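Home | Forums | Desk & Stationery | Storage | Members | Log in

Search this forum Go Advanced

Thread: Sorting a mixed lot of pencils — by grade, by length or by pattern?
Started by gmacdonald_desk, September 13, 2021

gmacdonald_desk
I have taken over the stationery cupboard at an after-school club and it contains 193 pencils in one box. Mostly patterned ones of the novelty sort, some plain. Lengths vary from unused down to stubs. A good many carry no grade at all, which rules out the obvious system.

Storage available: four Nallis pots, internal depth 100 mm, and one Vastero drawer tray with five channels. I want a method that one adult can finish in a single session and that children can keep to afterwards.

Garnet MacDonald

tinlid
Length first. Anything under 100 mm disappears inside those pots and has to be tipped out, so it goes in the tray. Everything longer goes in the pots. Ignore pattern.

halfmoon_rule
Disagree with tinlid on ignoring pattern. Children put things back by what they look like. If yellow ones live in one pot and blue in another, the system survives. If it depends on length it won't, as a pencil changes length every time it is sharpened.

tinlid
A pencil changes length slowly. You re-check once a term. With patterned stock the colour question is not simple either: is a yellow pencil with a blue print yellow or blue? You will be arguing that with an eight-year-old.

halfmoon_rule
Ground colour decides. Write it on the pot.

Murray Girard
I did this in May with a lot of 200, nearly all printed barrels. I used neither method at the start. The first pass was by handfuls, and I would recommend it for anything over a hundred. Procedure as follows.

1. Clear a table next to a wall. The wall stops the rollers on one side. Round barrels are the problem, hexagonal ones mostly stay where they are put.

2. Take a bundle in each fist, upright, points up. Don't take more than the hand will close around. Knock the lower ends lightly on the table and the long ones show themselves at once.
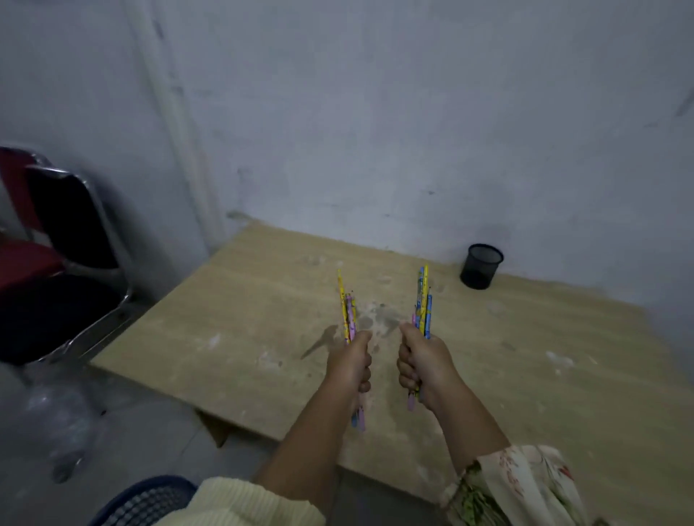
3. Draw out the tallest from each bundle and lay them down parallel, points the same way. Yellow with a print stands out quickly, blue and pink take a little longer. Repeat until the bundle is down to the short ones, and put those straight in the tray.

4. Check points as you lay down. Blunt ones go to the left for sharpening, broken ones to the right.

5. Only then sort the long ones by ground colour. By this stage it goes quickly.

Out of my 200 I kept 173. The rest had leads broken inside the barrel and would not hold a point.

gmacdonald_desk
Useful, thank you. Two questions. Did you store points up or points down? And how did you establish that a lead was broken inside without sharpening it?

Murray Girard
Points up in the pots. Points down chips them and leaves graphite dust in the bottom. As for the leads, I did sharpen them. Two attempts each in a Mahrous hand sharpener, and if the lead dropped out both times the pencil was rejected.

tinlid
Points up at child height is not something I would do. The pot wants to be on a shelf, or the pencils want to lie flat.

Murray Girard
Ours are on a shelf. Fair point for a low table.

quire_and_ream
Two sharpenings is not a fair test on a cheap sharpener. A dull blade twists the lead and snaps it. I had a batch with the same fault, changed the blade, and most of them were fine. Garnet, fit a new blade before you throw anything out.

halfmoon_rule
Seconded on the blade. Also, step 3 is tinlid's method and step 5 is mine, so I am not sure what we were disagreeing about.

tinlid
The order. Length goes first.

gmacdonald_desk
I will use Murray's procedure with the tray for the short ones, and a new blade fitted beforehand. Pots on the second shelf, points up, labelled by ground colour. Yellow, blue, pink, and one for the remainder. Does anyone know whether the Allham adhesive labels come off a plastic pot cleanly? I may want to change the colours.

quire_and_ream
They leave a residue on mine. Use masking tape and a marker until you have settled on the colours.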